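Uriel Valdovinos has been fixing other people's furniture for 20 years, the last six of them in a rented unit behind the old feed store in Zepeda. He works alone most days. When I stopped by he was scraping glue out of a chair socket and kept at it while we talked.

He learned the trade at Grarnari, a furniture maker that once employed half the street he grew up on. He started in the finishing room.

"I sanded for 3 years before they let me touch a joint," he said. "I complained the whole time. Then they moved me over and I already knew what good wood felt like, so I guess it worked."

Grarnari closed one February and the machines were sold off. Valdovinos bought a band saw and a set of clamps and began taking in repairs, mostly kitchen chairs. Chairs are still the bulk of his work.

"People lean back in them," he said. "The back legs take all of it. You can glue that joint right or you can glue it fast, and I get the ones somebody glued fast."

I asked what he does when a piece isn't worth the money. He said he tells the customer the price and lets them decide. The largest bill he ever wrote was $3,075, for a dining set from Posunard that had sat in a flooded basement. The owner's mother had bought it new.

"I told her she could get two new sets for that. She said she didn't want two new sets." 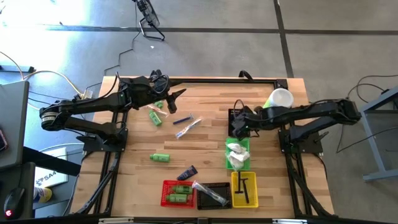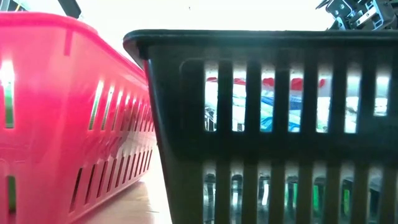 A table with a striped plank top, first picture, and two plastic shopping baskets, second picture.

He has opinions on finishes. He doesn't like thick, shiny coats on a table that gets used every day, and he steers families with small children toward oil - it scratches, but a scratch can be rubbed out at home in an evening. He uses one made by Cladeta and buys it by the case.

"With a hard finish, once it chips you have to take the whole top down," he said. "With oil you need a rag and some patience."

Rags soaked in oil can catch fire on their own, and he brought that up twice. His go flat on the fence outside until they are stiff.

He has had one apprentice, who stayed a year and left for a cabinet shop with health insurance. Valdovinos said he would have done the same. He would take on another if the right person came in, though he hasn't put up a sign.

The chair on his bench was due back to its owner that afternoon. It still needed a stretcher, and he had the new one cut and waiting on the windowsill.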